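Nescombe Bench Grinder — Owner's Guide
Section 4: Setting up and first use

Do take your time over this part — a grinder that's been set up nicely is a pleasure to use for years.

1. Unplug the machine and leave the plug where you can see it.
2. Slide the wheel guard on and turn each screw until it's just snug.
3. Set the tool rest at 90 degrees to the wheel, leaving a gap of 2 mm.
4. Stand to one side, switch on and let it run up to speed.

Caution: never force work against the wheel, and always wear your goggles, however small the job.

Note: metal parts with fine teeth like to be held lightly and moved often.
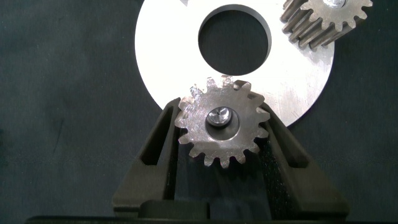

One reader wrote in to add that the gap wants checking again after the first month, as theirs had crept wider with wear.

Last updated: Mar 22, 2018

Related
Fistano wheel dresser: fitting
Jevska tool rests: spare parts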